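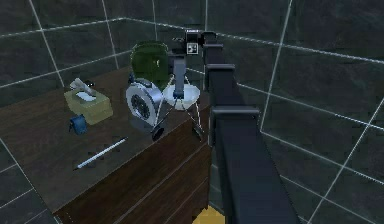

Ticket 1252: Large jobs stop partway on the Hidetach, small ones print fine

Opened: 1/20/19
Site: Otosberg showroom, upstairs office
Reported by: Marleny Cáceres
Worked by: Darmawan Saragih
Status: Closed, with reservations

Problem as reported

Customer room renders stop partway down the page on the Hidetach. The printer pulls the paper, prints a strip, sits there with the light blinking and then spits the sheet out. Invoices and letters are fine. Marleny says it started after "the update" but can't say which update, and neither can the update history, which lists several.

She already tried turning it off and on, a different tray, and a new black cartridge. The cartridge was on the advice of the Hidetach phone line. I don't see how a cartridge would know how big a file is, but it's in now.

What I was told to do first

The phone line's script, passed on by Marleny:

Run the cleaning cycle.
Use genuine cartridges.
Reinstall the driver with Drivatness, the free helper program that comes up when you search for the printer's error message.

I ran the cleaning cycle so that nobody could send us back to it. No change. The cartridges are genuine. I did not run Drivatness on the office PC. I put it on a spare laptop first, and it reported 4 outdated drivers on a machine I had wiped and patched that same morning. One of the four was for a modem the laptop doesn't have. Removed it and would suggest everyone else do the same if they find it. Marleny had it on her machine too, installed in July by whoever had the desk before her. Also removed.

Log

Step 1. Printed the built-in test page from the printer's own menu. Full page, no banding, no stop. So the print engine can cover a sheet when it feels like it.

Step 2. Printed a one-page letter from the office PC. Fine.

Step 3. Printed one of the room renders from the office PC. Stopped in the upper third. Repeated it and got a stop in a slightly different place. If this were a bad nozzle or a mechanical jam I would expect the same place each time, or at least a noise.

Step 4. Looked at the queue while the render was printing. The job swelled to well over what the file takes up on disk. The status went from Printing to Error to Printing and then the job vanished, as though it had finished. The log on the PC says the job completed successfully. It says that about every job. I have stopped reading that line.

Step 5. Same render by USB, straight from the laptop, no network. Printed to the bottom. Twice.

Step 6. Same render from the laptop over Wi-Fi, sent directly to the printer. Slow, but printed to the bottom.

That leaves the path through Nair, our print server, which every PC upstairs uses by default. Marleny's theory at this point was the Wi-Fi. Mine was the driver on Nair. The Hidetach line's theory, when I called back, was still the cartridge.

Step 7. Checked the driver on Nair. It is the original one from 2014, which somebody set to be handed out to every PC that connects. So the "update" may have been nothing more than Marleny's PC reconnecting and getting the old driver pushed back onto it. I can't prove that. The dates would fit, but so would a couple of other things.

Step 8. Installed the current driver on Nair. Render stopped partway again. I had more or less written the closing note already, so that was annoying.

Step 9. Checked disk space on Nair. The spool folder sits on a small partition of its own, and there were 200 MB free. The rest was taken up by old jobs that had been marked complete and never cleared out. "Keep printed documents" was ticked. I don't know who ticked it or why, and I'm not sure they knew either.

Step 10. Unticked it, stopped the spooler, emptied the folder, started the spooler. Sent the render. Printed to the bottom. Sent it again along with two others in one go. All three printed.

Step 11. Put the old driver back on purpose, to see whether it mattered. With the folder empty, the render printed with the old driver too. So the driver was not the cause, or not by itself. Put the current one back anyway, as the old one makes much bigger spool files out of the same page.

Comments

Marleny Cáceres: Thanks, it's working for me. I printed the whole set for the Saturn Street people and the dark ones came out fine. Does this mean I didn't need the new cartridge?

Darmawan Saragih: You didn't need it for this. Keep it in, the old one would have run out sooner or later.

Marleny Cáceres: They told me on the phone that dark pictures use more memory because there's more ink on the page. Is that right? Should we be making the tile lighter in the renders?

Darmawan Saragih: I wouldn't change the tile for that. More ink on the page doesn't by itself mean more memory. A page-size picture is sent as a page-size picture whether it's brown or beige. Compression can make a difference – a flat color squeezes down better than wood grain does – but that goes for light wood as well. Try a pale one the same size if you want to see for yourself. I'd rather you did than took my word for it.

Marleny Cáceres: Did a pale one. Same size in the queue, near enough. OK.

Marleny Cáceres: One more thing, the brown comes out redder on paper than on my screen. Is that the same problem?

Darmawan Saragih: No. Separate ticket please. And before anybody sells you a calibration gadget, look at the print by the window and then under the desk lamp, and tell me in the ticket which one you were comparing.

Closing note

Cause, as far as I'm willing to put my name to it: spool partition on Nair full of retained jobs, so anything large ran out of room partway through. The full partition explains the stops, and it explains why they came in different places. It doesn't explain why the PC got a "completed" message each time, and I haven't found anything in the Hidetach documentation that does.

Left in place: current driver on Nair, retention off, and a low-space warning by email to me. I have tested the warning by filling the partition with junk, and the email did arrive.

Not done: firmware update on the printer. The release notes say "improves stability" and nothing else, and I'm not putting that on a printer that has just started working.

If it happens again, please don't restart the printer. Leave the job where it is, write down how much space is free on Nair's spool partition, and reopen this ticket.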